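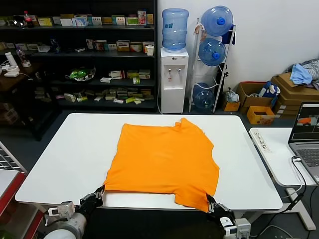 Según Settimio Gentile, la ropa se hereda peor que los muebles, porque un armario se acepta sin discutir y en cambio una camisa hay que querer ponérsela. Me lo dijo en la trastienda de su local de Loltton, con la radio puesta y un café que se le fue quedando frío, y llevo desde entonces dándole vueltas, entre otras cosas porque yo soy el cuarto de cinco hermanos y hasta los doce años no estrené casi nada (unos calcetines, sí, y un bañador que me duró un solo verano, con lo que me gustaba).

En mi casa la ropa bajaba por edades, como bajan los pisos los ascensores viejos, parándose en todos. Mi madre la guardaba en cajas con el nombre escrito a lápiz, y cuando pasaba al siguiente borraba uno y ponía otro encima, de modo que en algunas tapas todavía se adivinan los cinco. ¡Qué manera de ahorrar cartón! Las cajas siguen en el altillo.

De aquella costumbre casera a los intercambios de barrio hay menos distancia de la que parece. El de Loltton empezó un mes de julio, con dos mesas prestadas y mucho calor, y el último reunió a 153 personas, que dejaron 342 prendas y se llevaron bastantes menos. El sobrante viajó a Stonham, donde hay otro grupo que recose, tiñe y corta, y que tiene fama de no rendirse ante una cremallera.

Pasé allí una mañana entera, hablando con Jin-sol Hyun, que aprendió a zurcir con su abuela y se ríe mucho cuando cuenta lo mal que lo hacía. Le pregunté qué cuesta más colocar y no dudó: los pantalones de vestir y los recuerdos de despedidas de soltera. Las camisetas lisas, en cambio, vuelan, sobre todo las infantiles y las de colores vivos, que los niños eligen ellos mismos, con una seguridad que ya quisiera yo para mí delante de un escaparate.

También me habló de una señora de 60 años que llevó el abrigo de su hermana, se arrepintió en la puerta, volvió a casa con él y apareció al mes siguiente con el mismo abrigo, ya sin botones. Los botones se los había quedado. El abrigo lo tiene ahora un estudiante de Tireck, que le puso unos de madera, cada uno de su padre y de su madre, y dice que abriga muchísimo.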